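Ticket 509: Hot water goes cold partway through shower, comes back by itself
Category: Gas hot water, continuous flow
Unit: Terka 892, outside wall
Status: Closed by customer
Opened: 6 June 2023

Hi all, I've been going around in circles with this one so I'm writing the whole lot down in one place, partly for you and partly so I stop repeating myself on the phone. We're in Makimholm, up the hill end, where the water pressure has always been a bit ordinary. The Terka went in before we bought the house and it's been good as gold until this winter.

What happens: shower starts fine, lovely and hot, and then a few minutes in it drops to freezing for maybe half a minute and then comes good again. Sometimes it does it twice in one shower. The kitchen tap does it too but you only notice if you're filling the sink. No error code on the controller, which is the annoying bit, because your troubleshooting page starts with "note the error code" and I haven't got one to note!

What I'd already tried before opening this:

Power off at the outside point, wait, power on. No change.
Turned the controller down from 50 to 45 so we weren't mixing in as much cold. Slightly better? Could be wishful thinking.
Checked the gas bottles. Both have gas, changeover valve is pointing at the full one.
Ran the shower with the dishwasher and washing machine off. Still does it. 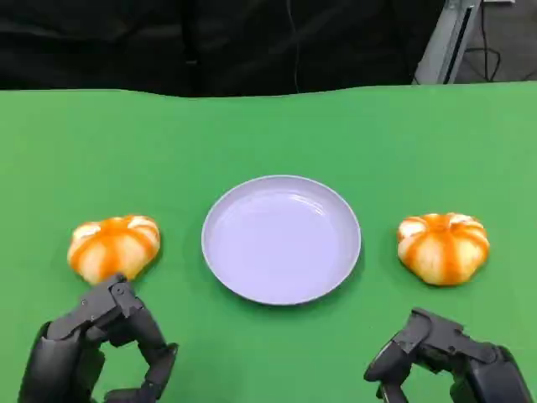 The first reply I got suggested the flow was dropping below the minimum the burner needs to stay lit, and asked me to do a bucket test. So I did. Hot tap only, full bore in the laundry, and it took just over 15 seconds to get to the mark where I'd have expected it to be there in half that. Cold tap next to it was miles quicker. So the water is getting to the house all right and then something is choking it on the hot side. That was the first useful thing I'd learned in a week.

Update, next morning. Pulled the inlet filter. For anyone else reading, it's the little brass plug thing underneath where the cold comes in, and you do need to shut the isolating valve and open a hot tap inside first or you'll get a sleeve full of water (ask me how I know). The mesh was pretty well packed with grit and a sort of rusty sludge. Scrubbed it with an old toothbrush under the garden tap and put it back. The o-ring looked a bit flat but it sealed.

Bucket test again and it was a lot better, but still not as quick as the cold. Shower that night dropped out once, near the end. So, improved, not fixed.

Update, same evening. Rang the mob at Marsden, who do the Terka servicing out our way, and the fellow on the desk asked whether I had a flow restrictor in the shower head as well as a low flow head. I had no idea. Unscrewed it and sure enough, there's a little plastic disc in the arm AND another one inside the head. The head is a Jurnard we put in back in January, when the old one cracked. I reckon we didn't notice over summer because nobody was having long hot showers, and the incoming water was warm enough that the burner hardly had to work anyway.

Took the disc out of the arm and left the one in the head. I also gave the Jurnard a soak in white vinegar while it was off, and it was fizzing away quite happily in the jug so there must have been some scale in there.
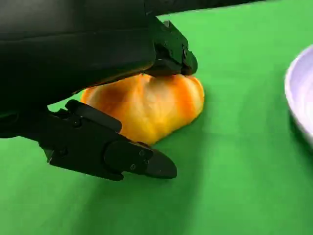 Do I need to clean the inlet filter again, or was that a one-off?

Put it on the calendar for every six months if you're on an older main or on tank water, and once a year otherwise. If the mesh fills up again within a few weeks, ring your water supplier, as they may have been working on the pipes near you.

Thanks for that, I've stuck a note inside the meter box door.

Last update from me. It's been 3 days now and not a single cold patch, including one very long shower by a teenager who was asked specifically to test it and took the job seriously. I've put the controller back up to 50 and it's holding. The kitchen tap is fine too, though it still takes ages for the hot to arrive, but that's just the length of the pipe and I'm not going to start on that.

A couple of things for whoever looks after the help page. Could you put the bucket test up the top, before the error codes? It would have saved me a fair bit of mucking around. And the diagram for the filter shows it on the left, but on mine it's on the right as you face the unit, so I spent a good while looking at the wrong fitting with a shifter in my hand. I nearly undid the gas.

I've ordered a new o-ring from Marsden as the old one is weeping a tiny bit, a drip every so often onto the concrete. Happy for you to close this and I'll open another one if the new ring doesn't stop it.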